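We use cookies to remember your settings and count visits. Accept / Manage choices

Search the diary... Go

26 August 2023

Up before everyone else and on the ferry road by six, because the Wircombe hill climb only comes around once a year and I have been looking forward to it since May. What a day! My ears are still humming and I smell like a workshop, and I want to get this down before I fall asleep on the keyboard.

Henk Timmermans had saved me a spot in the upper paddock next to the Van Loon team, who turned up with both cars this year. The talk all morning was about whether they will still be a two-car outfit next season. Sutberg has been circling them for months, and Henk says the latest offer is for a stake and a seat at the table, with the old name staying on the cars. I hope the name stays. I grew up with that name painted on the side of things that went very fast past our field.

First practice was damp under the trees and bone dry at the top, so people were guessing at tires and mostly guessing wrong. Ida Petersen went up on the softer set and came back grinning. She is so good through the double left – she just leaves it alone, no fuss, and the car goes where she is looking. I could watch that corner all day (I very nearly did).

Anouk Postma had the little Todby out, all 141 horsepower of it, up against cars with three times that, and she was quicker than half of them by the second run. There was real clapping along the bank when her time came up. She has done the whole engine herself over the winter, and I got a long and happy explanation of the new cams, of which I followed maybe a third.

Broke for lunch at noon, and I ate far too much and argued with Henk about gear ratios.

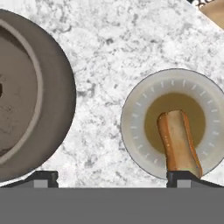

The bowl, and the big pan next to it.

The timed runs started late after a hay trailer got stuck on the return road. Number 70 was first up the hill and set the mark for the class straight away, and then for an hour no one could touch it. I was down by the start for this part, where you feel each launch in your ribs. Floor Wouters let me hold the tire blankets, and I was as proud as a ten-year-old.

Then Ida. Last run of the afternoon, sun right in the drivers' eyes at the top, and she took the class by 10 hundredths. The loudspeaker read it out twice and I still didn't catch it, I only saw Hanneke Dekker jumping up and down on the wall with her clipboard and worked it out from there. Hanneke has been timing this hill for years and I have never seen her jump before!

Afterward there was a lot of standing about by open hoods. One of the Van Loon mechanics told me they had hit 185 on the airfield last week, kilometers I assume, but he said it so softly I didn't like to ask. He wouldn't say a word about Sutberg. He did say that the second car needs a new gearbox and that somebody will have to pay for it, so make of that what you like.

Drove home with the windows down behind Anouk's trailer, the Todby wobbling along under its blue cover. I have signed up to marshal next year, at the double left if they will let me have it. Must find my boots. Must also call Henk in the morning, as I have come home with his folding chair.

Last updated: the same evening, spelling only

Get new entries by email. Enter your address to subscribe.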